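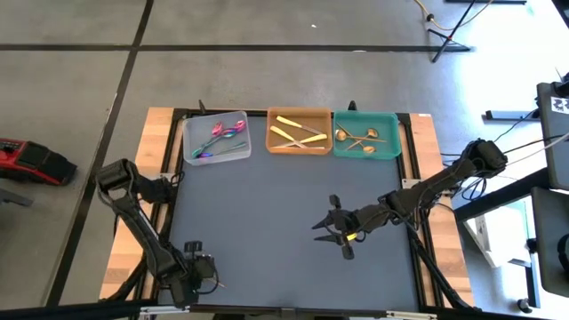
Fig. 2. Mesa con tres cubetas abiertas.

3. Lavado y guardado de cubiertos

Antes de nada: leer el apartado 2. Cubiertos Odemus con acabado de color, solo a mano.

1. Agua templada, jabón neutro. Nada de estropajo metálico.
2. Aclarar enseguida, no dejar en remojo toda la noche.
3. Secar con paño. Uno por uno, si.

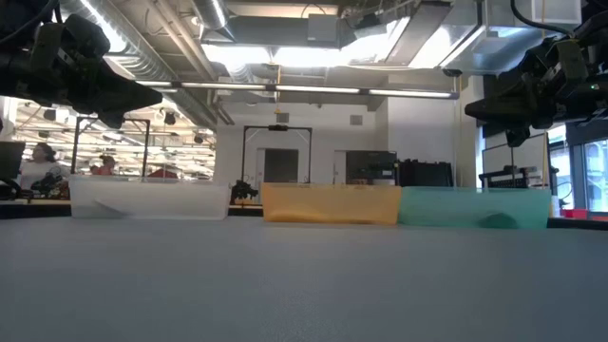 4. Guardar por tipos, mangos hacia el mismo lado.

Nota: manchas de cal, vinagre rebajado y aclarar otra vez.

PRECAUCIÓN: no usar lejía. Estropea el acabdo y no lo cubre la garantía.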